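Cleaning a toilet with hand-held grippers: when the cloth gets dropped

The fault we get asked most about on the Tallar grippers is a jaw that lets go mid-wipe. Ours did it over the bowl in November. Stop, release the handle and check the pads for polish or grit before you blame the cable.

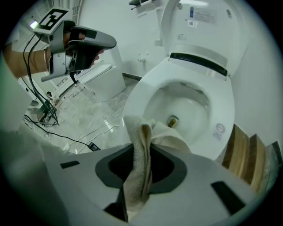 Folded cloth held over the near rim, second gripper raised.

Fold the cloth lengthways so the jaw closes on several layers. A single layer slips. Wipe the seat and rim first, and leave the bowl to a brush.

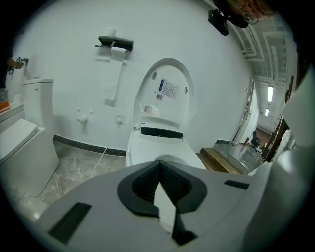
Water and mains leads are the real safety matter. We lost a 40-pound adapter to a drip from a wet cloth – it tripped the whole circuit. Unplug a smart toilet before wiping near the hinges, and lift any cord that runs down from the outlet and across the floor, as the white one does here. Hang it clear until the floor is dry. If the gripper itself has been splashed, switch it off and leave the jaw open overnight.

Last updated 11 July 2020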